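Can a robot arm clear a table yet, or are we still kidding ourselves?
Home Automation & Shop Tinkering > General Chat
22 replies, showing first page

sawdust_keisha
OK so I've been lurking in the robot threads all winter and I want to ask the question straight out. I run a small frame shop (Brannigan, two rooms and a loading door) and I have 80 little annoying jobs a day that are all some version of "pick that thing up and put it over there." Bottles of finish back on the shelf. Scraps in the bin. My brother-in-law swears an arm could be doing half of it by June. I think he watches too many demo videos. Who's right?
- Keisha Pettigrew

dholloway
Your brother-in-law is right about the picking up and wrong about June, is my answer! I've been messing with this stuff in simulation for a while now, nights mostly, after the kids are down. Virtual room, virtual table, virtual gripper, and I write little tidy-up jobs for it. It costs me nothing when it drops something, which matters because for the first few weeks it dropped everything.
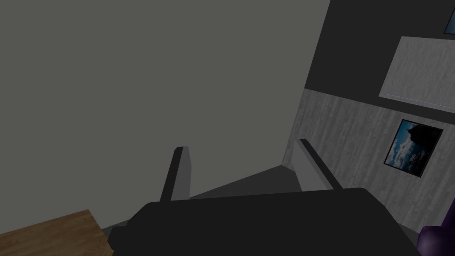 Anyway, what surprised me is how much of the work is the boring part. Closing two fingers on something is easy. Deciding which something, and coming at it from a side where you won't plow into the table on the way, that's where my evenings go. I had one job called "clear the table" that I ran 400 times with the settings I liked best, and it finished the whole job on 80 of them. One in five. If a teenager cleared the table one time in five you'd have a talk with them.

gluepot
One in five in a SIMULATOR. Where nothing is sticky and the lights never change. Come on.

dholloway
Yep, fair. I'm not selling anything, I'm telling you what I got.

mrs_tolliver_knits
I have a Prurel floor vacuum and it's the best thing in my house after the dog, so I'm not sure why we act like machines can't do chores? Dishwasher, washing machine, vacuum. They're all robots if you squint.

gluepot
They're robots that do one thing in a box built for that one thing. The vacuum can't pick up the sock, it eats the sock. What Keisha wants is the sock picked up.

mrs_tolliver_knits
Mine does eat socks :(

sawdust_keisha
It IS the sock problem, yes. Finish bottles, tape rolls, cans, whatever a customer set down on the bench and forgot. No two days the same.

benchdog_ray
We had a Momell arm on loan at the cabinet place where I used to work. Bolted down next to the drill press, one part in, one part out, and it was great at that. 900 parts a shift and it never took a smoke break. Then the supplier changed the tray by half an inch and we spent the whole morning re-teaching it. So I'd say shop work yes, if your shop holds still. Does yours?

sawdust_keisha
My shop has never held still for ten minutes in its life.

dholloway
Ray's tray story is the whole thing in a nutshell. The newer stuff that looks through a camera handles half an inch fine, in my experience, and then falls over for some other reason you didn't see coming. Bottle shapes are my good news though. Anything tall and round that stands up by itself, I'd trust it with now, or almost. You've got a lot of height to aim at, it's the same from every side, and if the fingers come in level it mostly sorts itself out. Keisha, if your finish comes in that kind of container then that's the job I'd start on.

The part I'd still worry about is what's behind it. Grabbing a round thing in the open is one job and grabbing it with a big box close by is another, you lose half your ways in. I got my best improvement from making it go slower near the end, which is a dumb fix, but I'll take it.
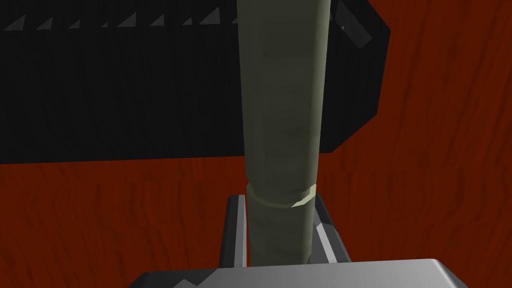
gluepot
Slower is a real cost though. I can put a bottle away in two seconds without looking up from what I'm doing. If the arm takes a minute and I'm standing there watching in case it tips one over, I've gone backwards. Call me when I can leave the room.

dholloway
I can leave the room! I just can't promise what I'll find when I come back, lol.

benchdog_ray
A minute is fine overnight. Let it put stuff away while you're asleep, who cares how long it takes.

gluepot
I care if it knocks a quart of varnish over at 2 am and there's no one there.

sawdust_keisha
Yeah, the varnish at 2 am is pretty much my nightmare. OK, what about something like the Pralier kits, has anyone had one on a real bench? I could give it a corner with just empties and see how it does before it gets near anything full.

benchdog_ray
Haven't touched one. Empties is a good plan. Put a lip on the bench.

mrs_tolliver_knits
And pick up your socks first!

dholloway
Empties tip easier than full ones, fyi, so don't get discouraged if the first week looks bad. Send me the rough height and width of your bottles and I'll build something close and run it this weekend. I'll post the bad runs too.
- Desmond Holloway

sawdust_keisha
Deal. Measuring tonight after I close up.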